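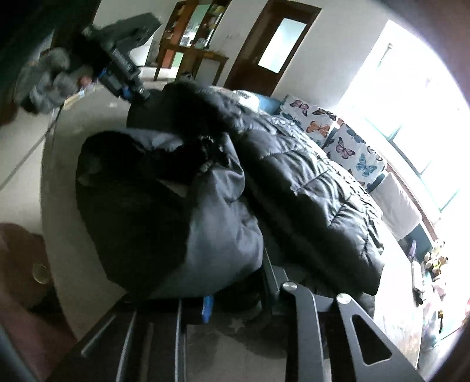 Adebisi Wants the Party Ticket Opened Up. He Has Yet to Say Who Pays for It

Politics
April 11, 2019

Ikechukwu Adebisi has a complaint about the way candidates are chosen in Sasden, and he has had it since January, when the ward delegates met behind a closed door at the Rollen Street hall and came out with a name. The name was not his.

"I was told the process was consultative," he says. "I asked who was consulted. I am still waiting for the list."

He is 46, a former bus dispatcher who has served one term on the district council, and he now wants the party to scrap its delegate system before the next local elections and let every paid-up member vote. He has written this up in a nine-page paper that he hands over at the start of our conversation and refers to often during it. It is well typed. It doesn't contain a budget.

The present arrangement is easy enough to describe. Each ward sends delegates to a nominating meeting, 74 of them in all, and they vote by secret ballot. To stand, a hopeful must collect 60 signatures from members and pay a filing fee. Adebisi managed both. He then lost on the first ballot, and the figures were never released.

"If I lost badly, tell me I lost badly," he says. "I can take it. What I can't take is a man coming down the stairs and saying it's finished, go home."

I ask whether he would be here talking about reform if he had won. He pauses.

"Probably later than this. But yes."

I put it to him that he sat on the council for four years under this same system, having been picked by it, and that I could find no record of him objecting. He says there were private conversations. With whom? He would rather not say. He says people can change their minds about a thing after seeing it up close, and I suppose they can, though it is striking how many do so in the month after a defeat.

The paper makes three claims. Open voting would raise membership. It would produce candidates who can win in the outer wards, where the party has struggled. And it would end what he calls "the dinner circuit," the round of meals and favors by which hopefuls court delegates.

On the first claim he has an argument, if a thin one. People join things when joining gets them something. On the second he offers Andale, the next district over, which went to a members' vote one cycle ago and took back a seat it had lost. That is one seat. The sitting councilor there had also retired, and the opposition split in two. When I mention this he nods and says he never claimed it was the only factor. The paper comes fairly close to claiming that.

The third is where he gets animated, and where he is most convincing. He describes a hopeful paying for a delegate's family to attend a wedding, coach fare included. He describes being asked, himself, for help with a roof. "A whole roof," he says. "I was on a dispatcher's pension. I told the man I could hold the ladder."

He won't name the delegate. Without names these are stories, and the party has always been able to wave away stories.

Edileuza Camargo has been doing the waving lately. She is the district secretary and ran the January meeting, and she agreed to speak by phone.

"Mr. Adebisi knew the rules. He signed them," she says. "He got the same ten minutes as the rest."

Why were the numbers withheld? "They weren't withheld. The rules don't call for them to be published, so they weren't published." I ask what harm it would do. She says it embarrasses people who came last and makes them less likely to run again. I say that one of those people is asking for the figures in public. "Then he should put it in writing," she says. Adebisi says he did, twice. Camargo says she has received one letter and that it was mostly about something else.

She is better on the subject of money. A members' vote means ballots, postage, a hall in every ward and somebody to check the rolls, which by her own account are out of date. "We have people on there who moved away. We have people on there who passed on. He wants them all sent a ballot."

That sounds like a reason to fix the rolls. It also sounds like a problem Adebisi should have seen coming, and his paper gives it half a sentence. When I go back to him with it, he says volunteers could handle the checking and suggests the Chantharasri center might lend its rooms for nothing. Has he asked them?

"Not yet. I didn't want to get ahead of myself."

The proposal goes before the district meeting next, assuming Camargo puts it on the agenda. She says it will be considered for the agenda — a different promise, and she chose the words with some care. It needs a majority of the same delegates whose job it would abolish.

Adebisi says he has support among them. I ask how many.

"Enough to start," he says.

As for whether he would stand again under the new system if he got it, he says he hasn't thought about it. Page eight of the paper proposes that all previous candidates be excused the filing fee.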